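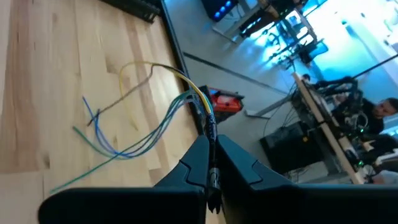 Flistel is a two-arm tabletop kit from Jerkach for small, fiddly handling jobs, and we get so many good questions about it that they finally need a page of their own! Most people start by asking how thin a part it can hold. Thin cable is one of our favorite jobs – the two dark fingertips can close on the slim black wrapped section just above a metal connector, with the yellow, blue and green wires hanging free. Loose wires are a great workout for any gripper, and we never get tired of trying them.

Home Kits FAQ Support Contact

Do I need a special table?

Any flat, solid top will do. The black rails go around the edge and carry one arm on each side, so both grippers can reach the middle. Allow 15 minutes for bolting on each arm, and have a second person hold it steady the first time.

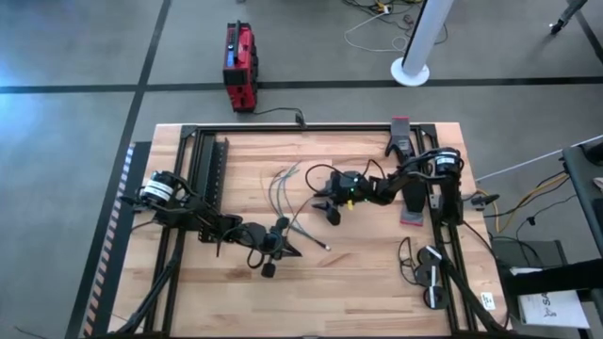
2 min read

Can the arms share a job?

Yes, and it's the part we love most. One arm can hold while the other sorts, or both can work on the same bundle of wires from opposite sides. The Darneo software handles the turn-taking, and you can slow either arm down while you learn.

Does it know what a connector is?

Only after you show it. You guide the arms by hand and save the moves. A simple pick can come together after 65 tries; a messy bundle may want 1000. It's slow going at first – then one afternoon it clicks, and that's a great feeling.

Can I swap the fingertips?

You can. The Sekiguchi tip set fits both grippers and comes with its own hex key. Run the zero routine again after every swap.

Where do I send a question that isn't on this page?

Use the Contact link and tell us which software version you're on.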